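Progress report no. 2: Treloar community reading rooms
Prepared for Mhairi Nisbet, Oditz Fund
Sep 5, 2018

Since the last report we have opened the second reading room, in Zinlow, and the lending service works there every afternoon. The Treloar room continues as before. In August the two rooms together lent some 700 books, most of them for children under twelve.

The catalog took more time than we planned. Many of the donated books had no record in the old list, so each one was entered by hand. We have now moved all records to Storis and the paper cards are kept only as a reserve.

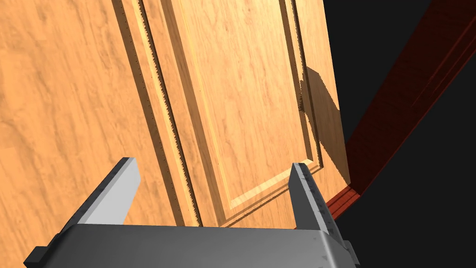 Spending is within the budget. From the amount for new books we used 360 dollars, mainly for easy readers and for large print novels, which older members had requested many times. The receipts are attached to the financial part.

The evening reading group was less successful. It was announced for 60 minutes, but people wanted to stay longer and the hour was too late for those who depend on the bus. From next month it will start earlier. 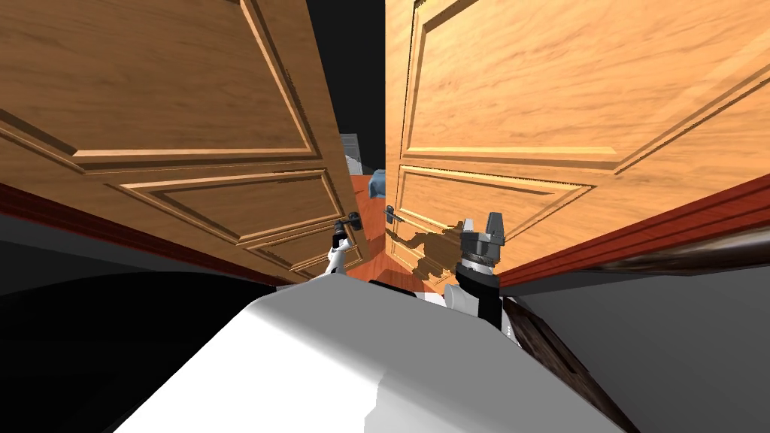 Paneled wooden doors, partly open, with a wooden floor beyond.

Catrin Humphreys has finished the training for new helpers in Zinlow. She has also written a short guide for lending and returns, which we will send to you when the Treloar helpers have given their comments.

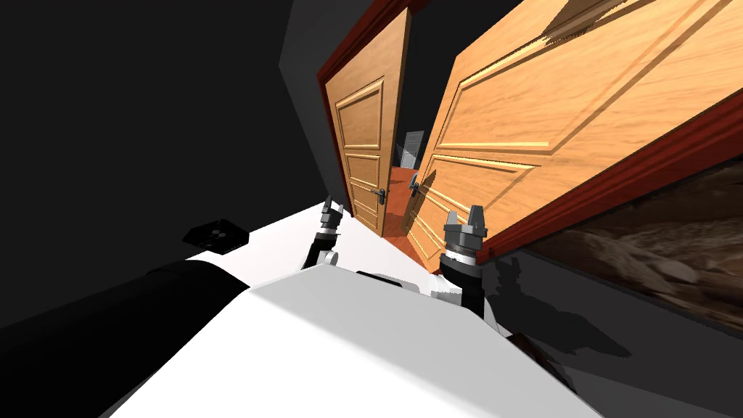 For the next period we ask permission to move the unused travel money to book repair. Many picture books have weak spines and we would like to buy tape and glue before the school visits begin.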